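Jirkance Phone Case Set
README, version 2
Last updated 22 May 2025

What is in this set

Jirkance is a collection of pictures of empty phone cases. Each case was placed without a phone in it and photographed on a plain background. The set has 963 pictures of 185 cases, sorted into 18 groups by the layout of the camera opening. The cases came from the returns shelf at Bozkurt, a repair and accessories shop, and were going to be thrown out or sold by the box.

The set was put together for people who sort, list or resell used cases. A case with no packaging and no printed model name is hard to match to a phone. The openings are usually the best clue, so the labels concentrate on those.

How the cases are labeled

Every case has one row in cases.csv. The columns are:

case_id: the case number, the same in every file
group: the camera opening group
side_up: inside or outside
color: plain color word, judged by eye
finish: matte, glossy, clear or mixed
camera_holes: round openings only
small_slots: any opening near the camera that is not round
edge_openings: yes, no or unclear
condition: good, worn or torn

Material is left out on purpose. Silicone and TPU are too easy to mix up in a picture, and many of the cases carry no mark that would settle it. Earlier drafts had a material column and it was dropped in October.

The camera opening gets the most attention. Some cases have one large window that leaves the whole camera area open. Others have a separate hole for each lens, with material left between them. The second kind is easier to match, as the size and position of the holes differ from one phone to the next.

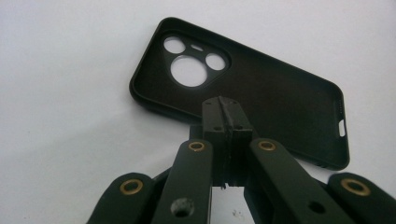
Black case, matte, inside up. Three round camera holes and a small oval slot in a roughly triangular module.

For a case like this one, camera_holes is 3 and small_slots is 1. The large hole and the two smaller ones are counted the same way, with no separate column for size. The raised border is not recorded. The opening on the long side goes under edge_openings as yes, with no guess about whether it is for a button or a port. Rows of tiny dots along a rim are ignored in this version.

Files

images/ holds the pictures, in one folder per group
cases.csv holds the case labels
pictures.csv links each picture to its case_id
notes.txt lists cases where the two labelers disagreed

Known problems

Dark cases are overrepresented. The shop gets more black returns than any other color, and the set reflects that.

Black interiors show little detail. Wear on the inside floor is easy to miss, so treat "good" on a dark case with some care.

Left and right are swapped between inside-up and outside-up pictures of the same case. Check side_up before comparing hole positions. Flerkevia's matching script did not do this at first and gave wrong results for most of group 4.

The set has no phone model names. A separate list, Joltar, is being made for that and will use the same case_id numbers.

Contact

Corrections to labels go to Ertuğrul Karaca. Please include the case_id and the column that needs changing.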